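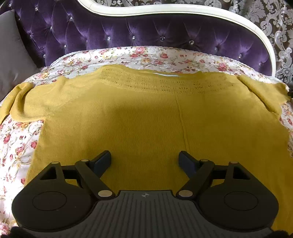
Hi Orla,

Progress on the Prestberg film nights, as promised by Friday. We've now done three of the four screenings your grant covers, and I'm happy to say the last one was our busiest yet – over 100 through the door, and we had to pinch chairs from the café at Phelan House!

Gobnait's horror double bill went down a storm, though the second film started late as the projector wouldn't talk to Rónán's laptop (we got there in the end with a borrowed cable). The outdoor one got moved inside when the wind started on the screen. A shame, but the soup sold out.

Money is mostly where we said it would be. Film licences came in a bit under, hall hire a bit over, and I've moved the difference across – shout if you'd like that done some other way. I'm still waiting on the receipt from Halletti for the speakers.

The last screening is in January and Ciarán is picking the film, so expect subtitles. Could you let me know if you need the feedback forms posted or if scans will do?

Gráinne Gilmartin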